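EQUIPMENT PLANNING UPDATE: GARMENT HANDLING STATION

From the Office of Equipment and Facilities Planning

The office has completed its review of departmental requests for the coming budget cycle, and the garment handling station remains on the list of items recommended for funding. Several readers asked after the last newsletter how the request had been put together, what it covers and what it leaves out. The following is a summary for department heads and for staff who will share space or supplies with the station.

The request was prepared by Poppy Gosling, equipment planning manager, with the Textile Services group. It covers a second two-arm station for picking up, spreading and folding clothing, along with the parts, service and floor space needed to run it. The first station is already in service and will stay where it is. The second is intended for the room next to the receiving desk, which was cleared in the spring and has the power supply the equipment requires.

The work the station will do was set out at the start of the planning process and has not changed. Garments arrive in mixed condition and are placed on a padded surface. The arms must find an edge, take hold of it, and open the garment far enough for folding to begin. Knit items with trim are a large share of the load, and they were used throughout the planning period to judge what the new station would need.

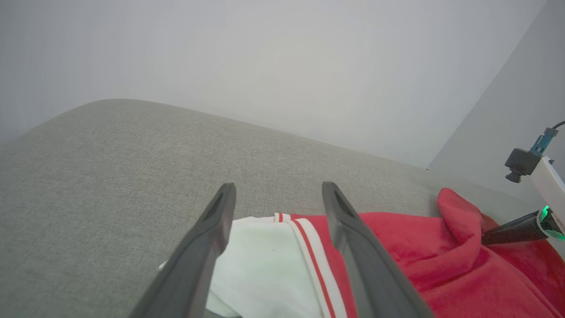
Gripper fingers open above a red and white garment on the padded work surface.

Three suppliers were invited to quote. Lasa offered a complete station, with arms, grippers, cameras, mounting and installation under one contract. Grovero quoted for the arms and grippers only. Zamani quoted for the arms with a longer service term, but asked that the cameras be bought separately. All three quotations were read against the same written requirements, and each supplier was given one opportunity to correct or add to its response.

The office is recommending the Lasa quotation. Its purchase price was not the lowest. The Grovero price was lower on paper, but it did not include mounting hardware, cabling or on-site setup, and when those items were added the difference was small. The Zamani service term was attractive, and the office has asked Lasa whether similar terms could be offered. A reply is expected before the request goes forward for signature.

Departments preparing their own equipment requests may find it useful to know which costs were easy to miss. The first was fingertips. The pointed fingers on the present station are treated as wearing parts, and the budget for the first station carried no line for them. The new request sets aside $3,000 a year for replacement fingers and tips, to be held in the Textile Services supply account and used for both stations. Each set of five will be ordered together so that the two stations can draw from the same stock.

The second was cable. Cameras mounted close to the gripper move with the arm, and their cables bend with every motion. The first station was bought with no spares, and a failed cable in December stopped work until a replacement could be shipped. The new request includes a full set of spare camera cables at purchase, listed separately on the order so that they can be checked off at delivery.

The third was staff time. Two members of the Textile Services group will need training on the new station, and their regular duties must be covered while they attend. That cost falls to the department and does not appear in any supplier's quotation. The office now asks that every equipment request over the standard approval limit state the training hours involved and name the account that will pay for them.
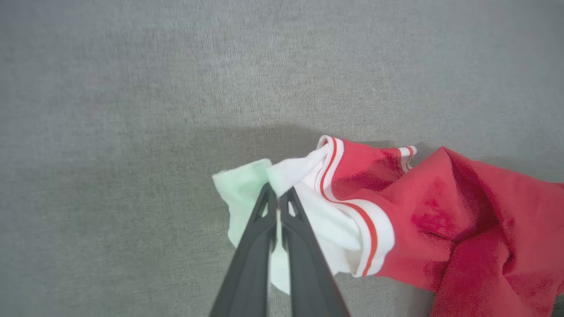

Gripper selection took up more of the review than any other item. The requirements call for a finger narrow enough to enter a fold but firm enough to hold once it closes, and they call for a grip that can be released without pulling the knit. Clothing seldom reaches the station one piece at a time, and the supplier demonstrations were planned with that in mind. A common case is the one seen at the present station, where the closed fingertips have gathered a pale green cloth together with the striped white trim of a red garment. A person sorting by hand would feel two fabrics and let one go. The station must be told, by its cameras or by its software, that it has taken hold of more than one thing. For this reason the request includes the camera package in full, and the office would not support removing it to reduce the total.

Software is being handled as its own line. The present station runs on Gusent, and the group wishes to keep it so that work instructions can be shared between the two stations. The annual license will rise by $958 when the second station is added. Lasa has confirmed in writing that its equipment can be used with Gusent, and the purchase order will make acceptance dependent on a working demonstration of that connection in our own building.

The office also considered whether the second station should be leased. Leasing would lower the first-year cost and would allow the equipment to be returned if volume declines. Over five years, however, the leased station would cost more than the purchased one, and the lease terms did not permit changes to the grippers or the work surface. Textile Services expects to make such changes. Purchase is therefore recommended, with payment divided between delivery and final acceptance.

The work surface itself deserves a brief note. Staff asked that the new station use the same kind of padded gray covering as the present one. A bare tabletop was tried during planning and the group preferred the padding, both for the way the fingertips meet it and for the plain background it gives the cameras. The covering will be made by our own upholstery shop, and the cost has been entered as an internal transfer. Department heads should remember that internal transfers still count toward the project total — an item that was missed in several requests this year.
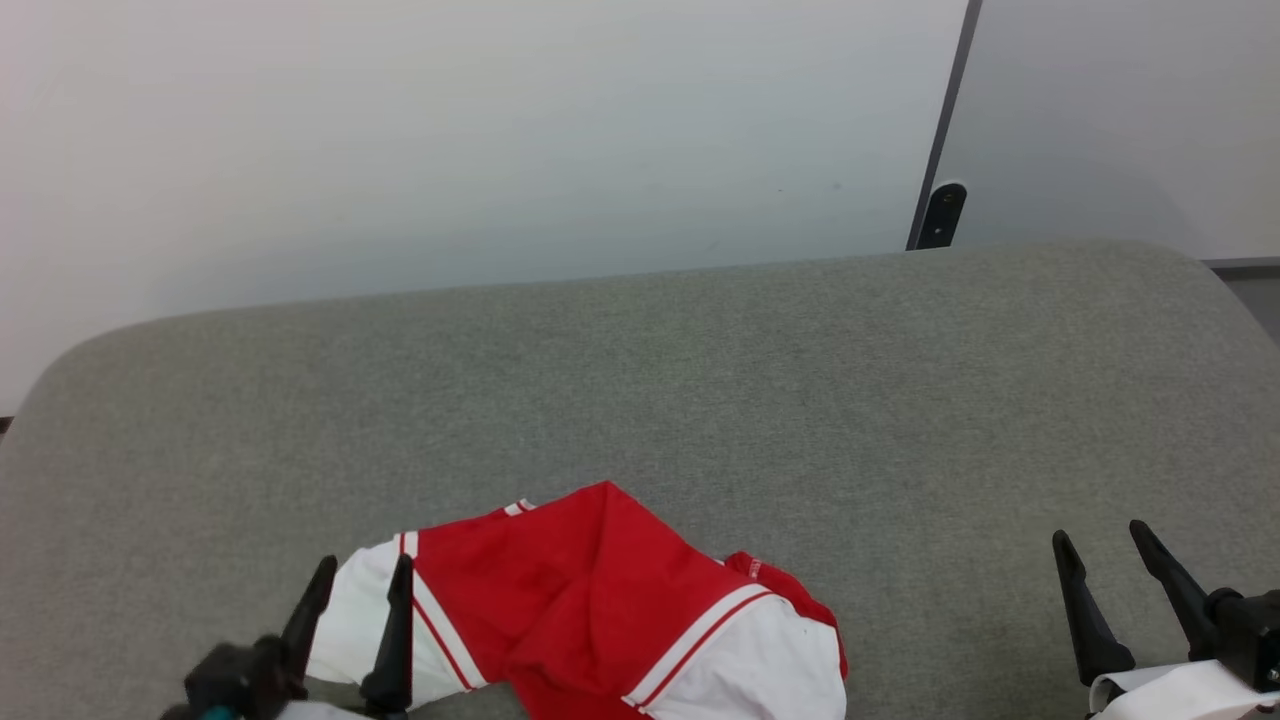

Both grippers at the padded surface, with a red and white garment between them.

Subject to approval, the schedule will proceed in stages. The order will be placed once funding is released. Electrical work in the receiving room will be inspected before delivery, and the supplier will not be asked to ship until that inspection is signed. Installation will be carried out by Lasa with a member of the facilities staff present. The acceptance period will follow, during which the station will handle ordinary incoming garments under supervision. The final payment will be held until Textile Services has signed the acceptance form.

Staff who use the receiving desk should expect limited access to the side entrance during delivery. Carts and bins now kept along that wall will need to be moved to the storage area, and floor markings will be changed to show the clear zone required on each side of the station. Notices will be posted at the desk when dates are known.

The full request, including the comparison of quotations and the list of spare parts, may be read at the planning office during regular hours. Comments from department heads are due by 4:00 p.m. on Thursday and should be sent in writing to Poppy Gosling. Comments received after that time will be kept with the file for the next budget cycle. Departments that wish to propose shared use of the second station should include an estimate of weekly hours and the kinds of garments or cloth goods to be handled.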